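Kanden Desk Mat, Large, Black

We've been using the Kanden on our own desks all winter and we love it! It covers most of a working surface, lies flat straight out of the tube, and doesn't creep when you lean on it. Perihan Özkan drew the first one for her sewing corner, and the size hasn't changed (the hem has, twice). Weighs 746 grams. Wipe with a damp cloth, no bleach.

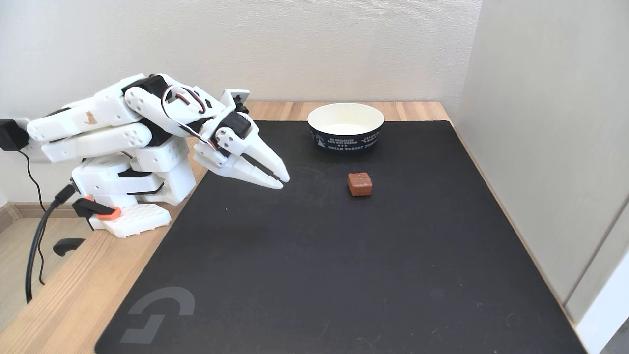
What goes well with it

A light desk, if you ask us – black on pale wood looks great. And get a bowl for the small stuff! Clips, beads, spare keys, all of it ends up somewhere, and it may as well be somewhere you can find it. Gert Mthembu in our shop keeps two, one for screws and one for licorice.

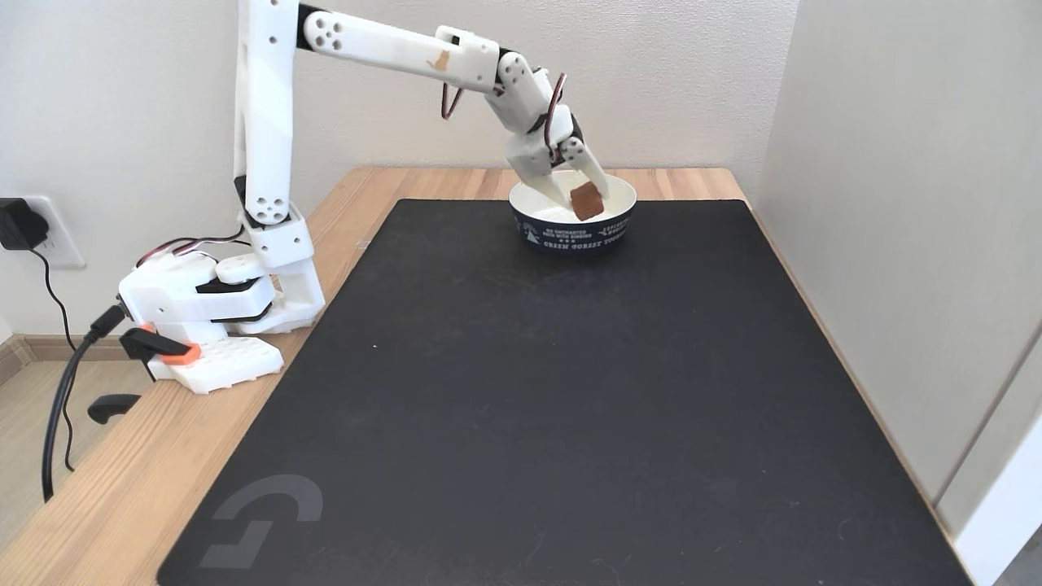

Large black mat with a white and navy bowl near the back.

Next batch ships in June. Orders in by Thursday go out first.

1,585 likes · 200 shares

You may also like
Kuner Pen Tray
Turau Cork Coaster
Weerakoon Wool Mat, Small

Contact us | Back to top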